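Korletey-build mailing list archive
Thread: Re: Re: pads, bushings, and the left finger
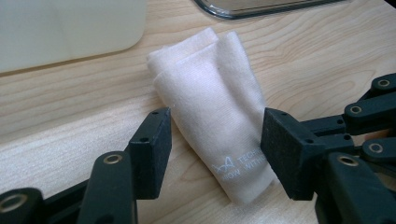

From: Hanne Jääskeläinen
Date: 24/11/2023
To: korletey-build

On the previous episode, Vikunard wrote:

> Before you rebuild the left side again, check the bushings. I pressed
> mine in with a vise and a scrap of maple and two of them went in
> crooked, which I didn't notice until the links were stacked. The whole
> arm then moved like a shopping cart. Also, what are you using on the
> pad faces? The bare plastic on mine let go of everything except the
> things I wanted it to let go of. And could you please post the spacer
> size, I have asked in three threads now.

Spacer size is 8 mm. It was in the January message, in the paragraph where I was complaining about the spacers. I accept that this was a poor place to put it.

On the bushings: guilty. I had one on the right side leaning, in the link that carries the pad. I pushed it out, cleaned the hole with a hand reamer, and pressed it back with a drop of retaining compound. The brass is softer than you would think, so if you do this, go slowly and don't use the good vise jaws. I used the good vise jaws.

The pads are held to the fingers by two small screws each, from the top. I went back to plain black blocks after the Kadum version, the one with the curved tips, which looked wonderful and picked up nothing. Flat faces, matte, no cleverness. The file is in the shared folder under "pads_flat_25" and yes, the 25 is the revision number. I would rather not discuss revisions 9 through 19.

For cloth, the trouble is still approach. A folded cloth lying at an angle wants both pads to arrive together, and if one gets there early it simply shoves the bundle across the table and the other pad gets to feel left out. I have been going in with the pads wide and closing slowly. Fold the cloth narrow to start with. I began with mine spread flat, out of optimism.

Somebody asked off-list whether the table matters. Mine is pale wood with a busy grain, and I can't say it's ideal if you plan to put any tracking software on this. Cultari's notes say to use a plain dark mat. I own a plain dark mat. It is under the drill press, where it has been since the oil.

On what to put on the faces: foam sheet, black, glued with contact cement. Rough it up a bit first. It collects dust like a lint roller, so wipe it before you decide your grip has gone bad. I spent an evening on that one.
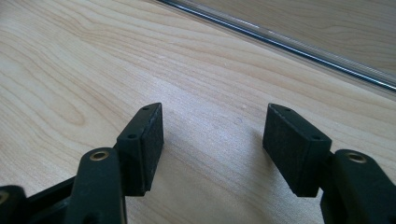

Both pads open over the bench, foam faces inward.

The two holes in the top of each block should line up left to right when the fingers are facing each other. If yours don't, one arm is probably assembled mirror-wrong. Swap the middle links first, as it's the least work, and then swap them back when it turns out to be the other ones.

My cycle counter says 2625 on the current links, with no cracks that I can find. The pivots have some slop, mostly on the left, and I can live with it until the next print. If anybody has tried the thicker link file, please say so before I commit a whole spool to it.

Still wanted: a source for the short screws that doesn't sell them by the thousand.

Hanne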